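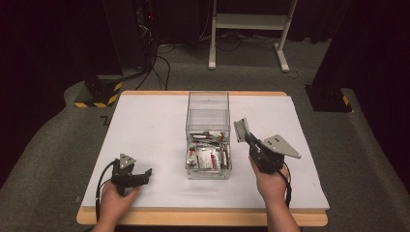
The manager of the break rooms at Juhl has kept the same job for 23 years, and in this time she has formed strong opinions on small packets. By small packets she means everything that comes wrapped for one person: sugar sticks, instant coffee, a tea bag in its paper, a biscuit, a chewing gum. Juhl rents office floors to smaller companies in a former button factory, and each floor has a kitchen corner. She prefers not to have her name on the internet, so I will call her the manager.

We met in the kitchen corner of the second floor, where she was changing the boxes. I asked her first why the boxes are transparent.

"Because people do not read," she said. "Before, we had tins with labels. Very nice labels, I made them myself. And every morning somebody opened all the tins, one after the other, and left the lids off. With a clear box you look, and you know."

She admits that the clear plastic has its bad sides. It gets scratched, and it shows every crumb of sugar that falls to the bottom. She washes the boxes by hand with a soft cloth, never with the green side of the sponge, and dries them upside down on a towel. One box of the older kind went cloudy after she put it in the dishwasher. It now holds clothes pegs in her cellar.

I wanted to know if she puts the packets in order, standing in rows as one sees in hotels. She laughed at this.

"I did it for one summer. The sticks on the left, the flat ones on the right, all the printing to the front. It took me a quarter of an hour per floor and at ten o'clock it was a heap again. So I let it be a heap. People like to search a little in a heap, they find something they did not think of."

A heap also has rules, however. The box must never be full to the top. She fills it to a third, or to a half before a day with many visitors. When it is fuller, the sticks slide over the rim if a person pulls out one from below, and the packets at the bottom become old without anyone touching them. Once a month she empties everything on the table, looks at the dates and puts the older pieces on top.

It was in August of last year that she learned how necessary this is. The building was half empty because of the holidays, and it was very warm under the roof. When the tenants came back, the chocolate biscuits had melted into their wrappers and become hard again in strange shapes. "They were still good to eat," she said, "but a biscuit which looks like this, you cannot offer to a customer." Since then she takes chocolate out of the boxes in July and brings it back when people start to wear jackets.

The supplies come from two places. Coffee and tea she orders from Posteck, a wholesaler, and the sweet things from Mita, a shop that sells in smaller cartons. The last carton of sugar sticks contained 292 pieces, although 300 were printed on the side. She knows this because she counted them, on the kitchen table, with a neighbour who happened to be visiting. I asked if she complained.

"I wrote to them a polite letter. They sent me a box of mints. Nobody here eats mints, so now I have the mints."

We spoke for some time about waste, which is the subject on which she is the least cheerful. A single packet of sugar is a piece of paper around almost nothing, and a coffee stick in foil is no better. Two years ago she tried a large glass jar with a spoon on one of the floors. The spoon was always wet. After six weeks the sugar was a stone and the tenants asked for their sticks back. In her opinion the jar is right for a family and the packet is right for people who share a kitchen but do not know each other.

"At home I have a jar," she said. "At home I also know who puts the wet spoon in it."

Last year the packets for the whole building cost 3,195 euros, with coffee being the largest part. She finds this too much and has made a small change. Each floor now has one box and not two, and the refill stays in a locked cupboard. In the first weeks there were complaints, especially from a company called Grokitz on the top floor, where they drink coffee until late in the evening. They received a second box after all. She told me this with a lowered voice, as the second floor does not know it.

Before I left, I asked what she would recommend to a person who has a small office and wants to begin with such a box. She thought about it while she wiped the table.

"Take a box with straight walls and no lid. The lid goes missing. Put it in the middle of the table and not at the wall, then people come to it from all sides and do not stand in a queue. And buy only 6 kinds of things. I had more, and the rest I ate myself."

She then gave me two sticks of coffee for the train and a handful of the mints.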